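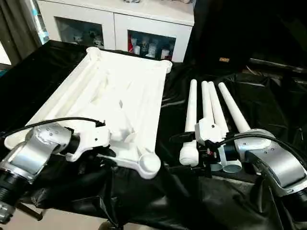 The Stunero two-finger gripper kit costs less than the Lavari set it replaced for us, and for most of the winter I would have called it the better buy. We fitted a pair in December to a two-arm station that handles large printed parts and long rods. The fingers are slim and the mounting is simple. Most of our parts are awkward, like the white frame in the left gripper with its raised side rails and corner bosses, and a slim finger gets into places a wide jaw won't. The trouble is a fault in how the gripper holds on.

After eight weeks of use, the left unit began to let go without a command. It dropped three parts in one afternoon. The controller log showed full grip force each time, so the arm carried on with its move and swung empty toward the other arm. It stopped short, but only because our zone limits were set tight.

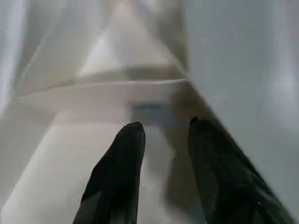
We traced it to the force reading. If the motor warms up under a long hold, the reading drifts upward while the real squeeze falls off. With the setting at 35 newtons, any hold longer than 20 seconds was at risk. Short picks never gave us a problem. The right unit has the same drift, though less of it.
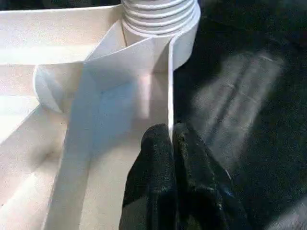
Does turning up the grip force fix it?

Turning it up buys a little time and then the part slips anyway. It also marks thin walls, so we put the setting back where it was.

Prollov, the dealer, swapped the left unit without argument. The replacement does the same thing. Their advice was to re-zero the reading between picks, and that helps if your job has a pause in it. Ours often doesn't.

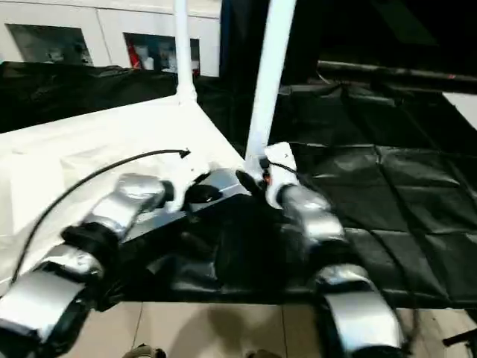
We now break up long holds by setting the part down and picking it up again, and nobody works inside the reach of either arm while a part is in the air. The manual should carry that warning and doesn't. Cable routing is poor too, and the screws need checking every week.

Fine for quick, light picks. For long holds, I'd wait for a firmware fix or pay for the Lavari.

Posted 19 April 2022 by Nzioka Workshop

Search reviews
Enter keyword
Go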